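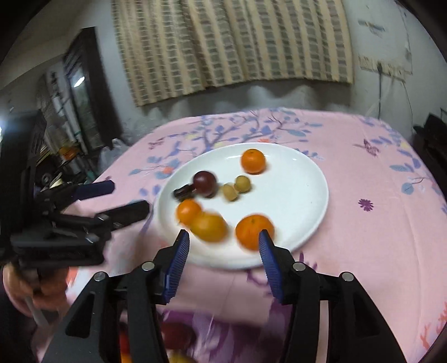 Moving the Flirkside fruit and vegetable market to the edge of town would leave older shoppers with no easy way of getting there, Nizar Chamoun told a packed meeting at the library last night. He said the number 19 bus stopped running past the Wevel Road site two years ago and there was no sign of it coming back.

The council wants to close the market square from March so that the drains and paving can be replaced. Under the plan, traders would move to the old Hollmann car park on Wevel Road while the work is done. The car park has room for 28 stalls. The square has 40.

Traders who spoke at the meeting said they accepted that the drains needed doing. The lower end of the square has flooded three times since last winter, and two greengrocers lost stock. What they wanted to know was how long they would be away and who would get a pitch.

A council officer said pitches would go first to those trading every week, with the rest shared out by rota. Rents would be held at the present level. No end date has been set for the work — the contractor has yet to finish its survey of the pipes under the north side.

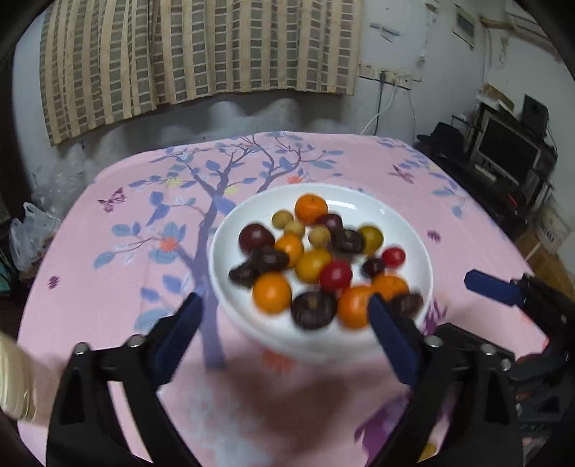

Fresh food stalls make up most of the market, and several holders said a rota would not suit them. Fruit is ordered days ahead, and a trader who misses a week still has to pay for it or find another buyer. Lucyna Kaczmarczyk asked whether the square could be dug up one half at a time, as was done in Zokville. The officer said this had been looked at and would add to the cost, but agreed to bring the figures to the next meeting.

A petition against the move has been signed by over 800 people. Copies are at the library desk and on most of the stalls. Comments on the plan can be left at the town hall until 5pm on the last working day of the month.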